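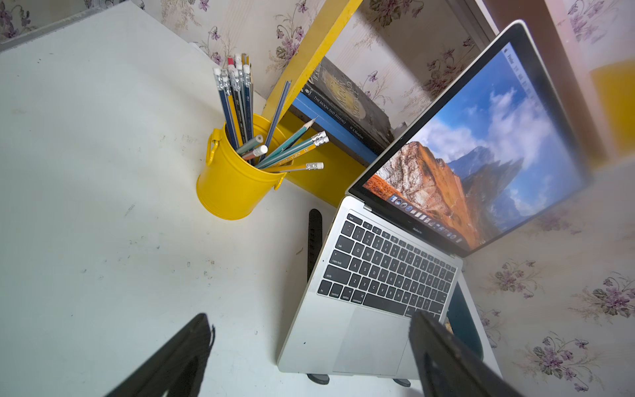
Flotedero Concert Pass

$19 per season
Digital product, nothing is shipped

The Flotedero Concert Pass lets you watch full-length live concerts at home. One pass covers a season of 40 shows, streamed as they happen from small and mid-size halls. Each show stays in your library for replay until the season ends.

The spring season opened in March. You can buy a pass at any point and still watch the shows you missed, at the same price.

What you get

Every live show in the season, start to finish, including the opening act when the opener has agreed to be streamed
Replays, available the morning after each show
Two sound mixes: the hall mix, with the crowd left in, and the desk mix, taken straight from the sound board
Set lists with start times, so you can go right to a song
Use on two screens at once

The desk mix is not offered for every show. Some artists prefer that only the hall mix goes out, and the show page will say so before the night.

On the schedule

The next stream is Uditik at Bennani Hall on 2024-05-14. Doors open to streamers half an hour before the music, with a holding screen and a chat that you can turn off. The band is playing its second album in order, then a short set of older songs. Arsalan Sandhu joins on keyboards for the full night.

After that comes Grunora, a four-piece playing without an opener. That show was moved from the winter season. Winter pass holders have been given access to it and do not need to buy again.

How to watch

Streams play in any current web browser on a computer, tablet or phone. There is also an app for most smart TVs. Sign in with the email address you used at checkout, open My Season and pick the show. If you are using a laptop with outside speakers, connect them before you press play - changing the output during a stream can cause a short gap in the sound.
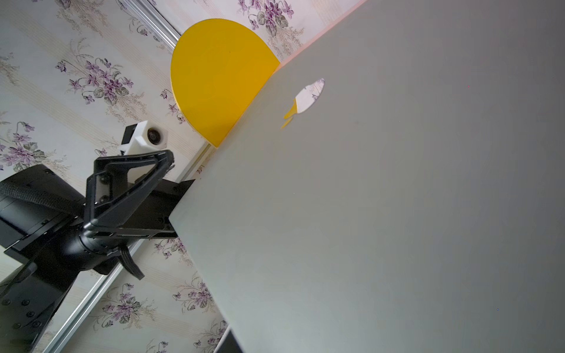
Laptop with a lit logo on the lid.

Picture quality adjusts to your connection. To hold it at one level, open the player settings and turn off Auto. Wired connections are steadier than wireless ones for live viewing. Replays can be paused and left to load.

A note on sound

Ayman Farouk mixes the streams from a separate room at the venue, on his own set of speakers. He sets the level lower than most music apps do, which leaves room for the loud parts. You may need to turn your volume up a little at the start of a show.

Refunds and changes

Passes can be refunded in full if you have not yet watched a show. If an artist cancels and no new date is found, another concert is added to the season in its place. Passes can be given as a gift but not resold.

Captions are available on replays for spoken parts and for lyrics when the artist supplies them. Live streams do not have captions at this time.

Also available: Flotedero Single Show ticket, $6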